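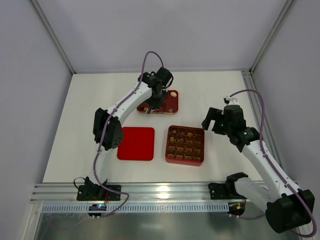
Workshop Tips: Sharing a Bench with Robot Arms

When we moved the sorting of small parts over to a pair of arms at Gonden, most of us on the packing side worried about our hours first and our elbow room second. The hours stayed the same, but the day feels different now. There is less picking and a good deal more setting out, checking and tidying, and your back will thank you for it (mine did by July!). These are the habits that have made it easier for our shift, and I hope a few of them will suit yours.

1. Set out your trays before you do anything else. We use red ones on a white tabletop, and the color makes a stray piece easy to spot, even for those of us who have needed new glasses for a while now.

2. Keep a tray with compartments for the small pieces. If they sit tilted in their cells, don't fuss over every single one, but do straighten the worst of them before the run begins and never during it.

3. Look over the cables with your eyes first and your hands second. Ours are purple and loop up over the wrist of each arm, and they need room to swing. Coffee cups, clipboards and sleeves all belong somewhere else.

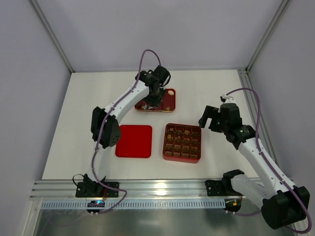
4. Write down every stop. We keep a plain notebook by the door, and last year it had 219 entries in it. Reading back through them on a slow afternoon taught us more than the manual did - mostly that we were overfilling things.

5. Trade places often. Watching is tiring in its own way, and the folks who used to sort by hand have the best eye for a piece that doesn't belong. Ask them to teach the newer people, and give them the time to do it properly.

6. Wipe the tabletop at the end of the shift, with the power off and a soft, barely damp cloth. Go gently along the grooves of the front rail, where dust likes to settle, and leave the electronics underneath to whoever looks after your machines.

Posted Wednesday, March 7, 2018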